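Drimisdale Motor Sports Club
Posts from the club account, collected in order

The Drimisdale Motor Sports Club wishes to set out, in this series of posts, the arrangements for the coming regional season. Members who hold a competition license with the club are asked to read the whole series before sending in an entry.

The season will again open in January with the winter test at Brarnard. The test is open to licensed drivers and to novices who have passed the classroom day. It carries no points. Lap times will be given to each driver privately and will not be posted.

Entry for the winter test is limited to 50 cars across all run groups. Places are given in the order in which complete entries arrive. An entry is complete when the form, the fee and a copy of the current medical have all reached the registrar. Entries that lack one of these will be held, and the date of the last missing item will be used.

The registrar for the season is Rochelle Tamihana. Questions on licenses, medicals, car numbers and refunds go to her. Questions on tech inspection go to the chief of tech, Cillian Ní Chonaill. Please do not send the same question to both officials, as this has led to two answers on more than one occasion.

Car numbers. Drivers who ran four or more rounds last season keep their number until the end of the winter test entry period. After that, any number not claimed goes back into the pool. Three-digit numbers remain available in every class. Number 313 has been withdrawn at the request of the family of a late member and will not be issued.

Numbers must be readable from the timing stand in poor light. Last season the stewards had trouble with silver numbers on white doors and with dark red on black. Painter's tape will be accepted at the winter test only. At all points rounds, numbers must be cut vinyl or paint, on both doors and on the hood or the rear panel.

Run groups. The club has moved the small-bore sedans out of the group they shared with the open-wheel cars. The closing speeds into the first turn at Brarnard were a concern to the corner workers, who reported it after three separate rounds. The small-bore sedans will now run with the vintage production cars. The open-wheel cars will have a session to themselves.

This change means one more session in the day. To make room for it, the lunch break will be shortened and the morning drivers' meeting will begin half an hour earlier than it did last season. Attendance at the meeting is required. A driver who misses it will report to the chief steward before going on track and will start the first session from the back of the grid.
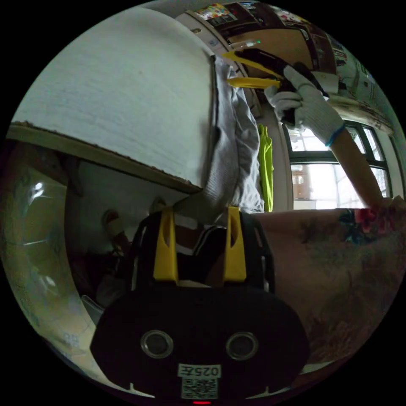 Page last changed: November 26, 2024

Tires. The stewards have received several letters on the subject of tires in the touring classes. Having considered them, the club will keep the present rule for one more season. Any tire on the approved list may be used, with no limit on the number of sets. Shaving is allowed. Chemical softening is not allowed in any class, and a car found in breach will lose its points for the whole weekend.

Wet sessions. The decision to declare a session wet belongs to the chief steward alone. Once a session has been declared wet, rear lights must be on in all closed cars. Drivers may start a wet session on any tire they choose, including slicks, but should expect a word from the stewards if that choice causes trouble for others.

Tech inspection. Annual inspections will be carried out at the Skenau garage on the evening before the winter test, and at the track from the time the gates open. Drivers who live close to Skenau are strongly encouraged to use the evening session. The line at the track was very long last year, and two cars missed their first session as a result.

Bring the following to inspection: the car, the logbook, your helmet, your suit, gloves and shoes, your head and neck restraint, and the spare helmet if you carry one. The inspector will look at the date on the belts. Belts past their date will not be passed, even if they appear to be in good order. There are no exceptions to this and the inspector has no power to grant one.

Fire systems. From this season, all closed cars in the points classes must have either a plumbed-in system or a metal-mounted extinguisher within reach of the belted driver. Plastic brackets were permitted under the old rule. They are no longer permitted. The winter test will be treated as a points round for this purpose only.

Noise. Brarnard has asked all user clubs to keep to the sound limit in the track agreement. A meter will be in use beside the back straight during every session. A first reading over the limit brings a warning and a request to fit a turn-down or a quieter muffler. A second reading ends the car's day. The fee will not be returned in that case.

Fuel. There will be no fuel for sale at the track over the winter. Please bring what you need in approved cans. Each paddock space must have an extinguisher in plain sight during refueling, and no one may sit in the car while it is being filled.

Paddock. Spaces on the paved section are assigned by the registrar and are marked with the car number. The grass section is open to all, but trailers may not be left there overnight when the ground is soft. Requests to be placed next to a teammate should go on the entry form. The club will try to meet them but makes no promise.

Points. The scale is unchanged. A driver's best 8 results will count toward the regional title. A disqualification counts as a result and cannot be dropped. Ties will be settled by the number of wins, then by the number of second places, and then by the result of the last round in which both drivers took part.

The Evangelista Trophy, given each season to the novice with the best record of finishes, will be awarded on the same basis as before. A novice is a driver in the first full season after receiving a license. Drivers who held a license many years ago and have now returned should write to the registrar, who will put the case to the stewards.

Returning drivers. The club has heard from a good number of members who have not raced for a year or more and would like to do so again. They are welcome. A driver who has been away for two full seasons will need to complete one supervised session at the winter test. A driver who has been away for five or more will need to repeat the classroom day.

The supervised session is not an examination of speed. The instructor will watch for use of mirrors, attention to flags and safe entry to and exit from the pits. Drivers who need more time will be offered a second session on the same day at no further cost.

Fees. The entry fee for a points weekend is $600 for the first class entered. A second class in the same car may be added at a reduced rate shown on the form. The fee covers both days, the use of a timing unit and one crew pass. Further crew passes can be bought at the gate.

Refunds. A full refund will be given to any driver who withdraws in writing before entries close. After that date the fee may be carried over to a later round in the same season – it cannot be carried into the next one. Cars that break on the way to the track are treated as late withdrawals.

Corner workers. The club is short of trained workers for the back half of the circuit, mainly at the two stations beyond the bridge. Anyone sixteen or over may train. Lunch is provided, and a driver who works one full day receives a credit toward the next entry. Family and crew members can earn the credit on a driver's behalf.

Radios will be issued at the worker meeting and must be signed back in by the same person. Several were returned last season with flat batteries and no note of any fault. Please report faults on the card that comes with each radio.

In-car cameras. Cameras are allowed in all classes and must be fixed to the cage or to the body of the car. Suction mounts are not accepted as the only means of holding a camera. The stewards may ask for footage after contact between cars. A driver who has footage and declines to provide it will be placed on probation for the rest of the season.

Protests. A protest must be handed to the chief steward, in writing, within thirty minutes of the posting of results. It must name the rule. Protests sent by text message or posted in reply to this account will not be heard.

Several members have asked whether the October round will return to the long circuit. The matter is with the track owners. The long circuit needs new barrier work at the far hairpin, and the club has not been given a date for it. Until there is one, please plan for the short circuit and gear the car for that.

Forms for the winter test, the season license and paddock requests can be obtained from the registrar. Paper forms are still accepted by mail. Handwriting on paper forms should be in block letters, above all the car number and the telephone number.

Correction to the post on tech inspection: the evening session at Skenau is for annual inspections only. Logbooks for newly built cars will be issued at the track, where the car can be weighed.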